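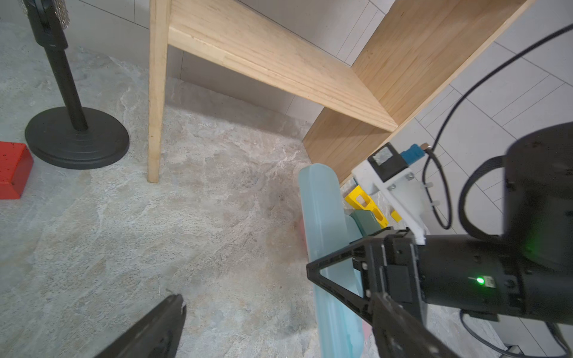

Careers & Community

2 min read

Come and teach money skills with us at Sarance

We are looking for a program coordinator to join our small team in Mildale, and if you have ever sat at a kitchen table with a pile of bills and wished someone had shown you how interest works when you were fifteen, we would dearly love to hear from you! Sarance makes classroom games about saving, borrowing and budgeting. Last school year 1596 students played Tessier, our game about running a household on a monthly paycheck, and the teachers keep asking us for more.

What you'll be doing

- Visiting middle and high schools to run game sessions (usually two a week, more in November)
- Helping teachers set up Tessier on whatever computers they happen to have
- Speaking at family nights, sometimes in front of a full gym

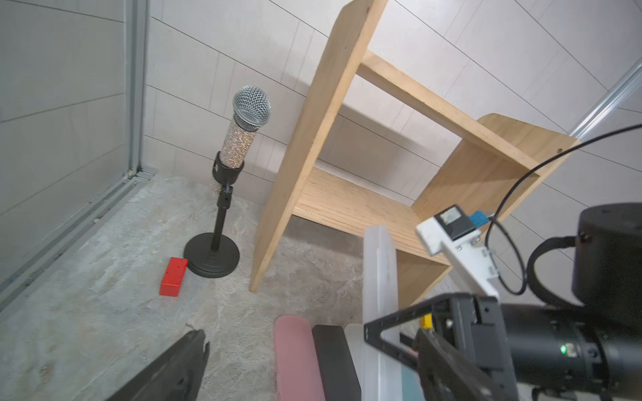
- Writing up what students tell you, so our designers in Gindotcombe can fix the confusing bits

You don't need a finance degree. Patience with teenagers matters a great deal more to us, and so does a driver's license.

The post is part time, with a yearly training allowance of $4000. Send a letter and résumé to Chiyo Hirose, Sarance, Room 302, Mildale, or drop in any Wednesday after 3 p.m. and we'll put the kettle on.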